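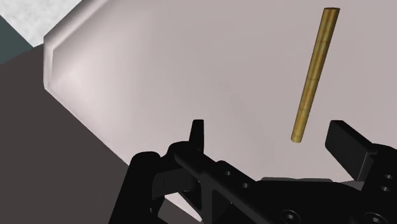 Fig. 1: Pale surface with a raised rim, rendered.

Working Titles and Fan Chatter: Media Studies Project Report

I picked film titles because I'm hopeless at ignoring casting gossip (my group chat can confirm). My made-up studio, Plultico, had a thriller with no name, and I wanted to see whether leaking a working title got people talking. I put two options, Wumbei and Starar, in front of 70 students in August and collected 216 comments. Way more than I'd planned to read!
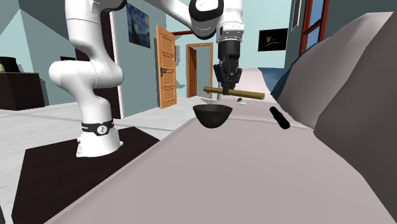 Fig. 2: Arm holding a wooden rod, dark bowl below.

Wumbei won easily, mostly on sound. Starar got called "a phone company" 13 times, so my favourite was toast.
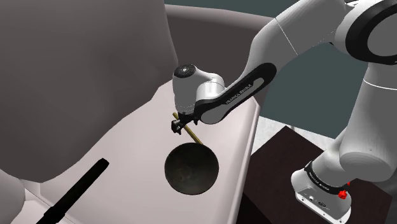

Teasers were the second half, and I rewrote mine for ages. The first draft gave the whole plot away, villain and all. What I wanted was the feeling of that yellow stick held just above the dark bowl, where you're stuck wondering if it'll be let go. The version I used stops with a hand on a door, and the comments on it were longer and much ruder about the wait. I'd like to try it again with a comedy.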